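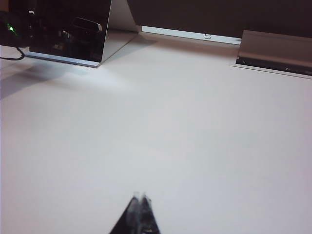 The Casano arm over the white bench, fingers together.

Mtshali had the Casano on a trial of 73 hours, and the meter on the controller had counted off all but three of them.

The quotation from Plurklow listed the arm, the fingers, the wrist camera and a year of support. It did not list training. Training was a separate line, offered by telephone at intervals through February by a man called Xu.

"How is the repeatability?" Xu asked.

"Within your figure," said Bheki Mtshali. "I ran 125 cycles overnight. It closed, moved to the start point and waited."

"Waited for what?"

"For a part."

The Skustuvley works had stopped sending parts. The last tray had gone back on the van, and the next was held up by a dispute over an invoice. Mtshali had left the program running. The arm came to the start point, brought its two black fingers together and pointed them at the far side of the bench. The log recorded no part present, no fault.

"You could pause it," said Xu.

"I could. The hours count either way."

He scrolled back through the log. At cycle 88 the wait had lengthened by 2 seconds. At cycle 89 it was longer again. The manual gave the wait as a fixed value — section three, not adjustable by the user.

"Does it alter its own timings?" he asked.

The line was quiet while Xu looked something up.

"Not in the version you have," Xu said.

Mtshali wrote this on the evaluation form, under Remarks. Then he crossed out the return date, initialled the change and asked what the training cost.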